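Pillia cube set – read me before you train on it

Hello! Pillia is my little collection of tabletop runs: one arm, foam cubes, pick one up and put it next to the other. There are 389 episodes in the folder and most of them are fine. Some aren't, and that's mostly what this file is about.

What went wrong

In September the gripper began losing its connection partway through a run. The arm carried on with its path quite happily, but the fingers stayed wherever they were when the signal went. I blamed my own code for ages (I'd just moved everything over to Stidia, our recording tool, so it was the obvious suspect). Then I wiggled the cable at the wrist with the arm parked and watched the finger reading vanish and come back. The plug had worked itself slack.

What made it nasty is that Stidia fills any gap with the last good value. A dead gripper looks exactly like a very steady one in the logs.
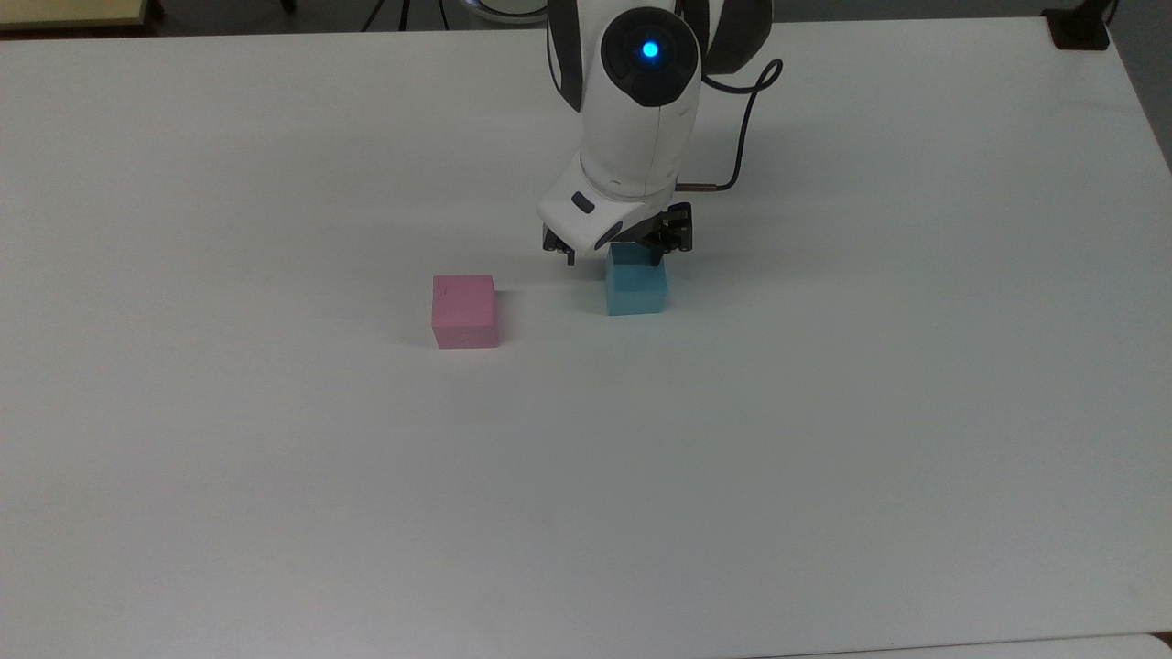
Gripper over the cyan cube, pink cube to the left. The cable loops out on the right and plugs in just above the gripper.

I've marked 60 episodes as suspect. They're still in the download, in the folder called orus, as a few people wanted them for fault detection. Please don't mix them in with the rest unless that's what you're after! The arm positions in them are good, it's only the finger values you can't trust.

The worst of it was 2 runs where the fingers stuck shut and the arm pushed a cube down into the table. I hit the stop button both times. The foam took it well enough, but I wouldn't fancy the same thing with a mug, or a hand.

What I changed

The plug gets a tug test before every session now, and Stidia writes a blank when the gripper goes quiet. The Pellegrini script does the checking afterwards – run it on your own recordings too if your cable hangs out to the side like mine.

Still to do: a proper clip for the cable, and a stop that trips by itself when the finger signal drops. Until that's in, keep a hand near the button.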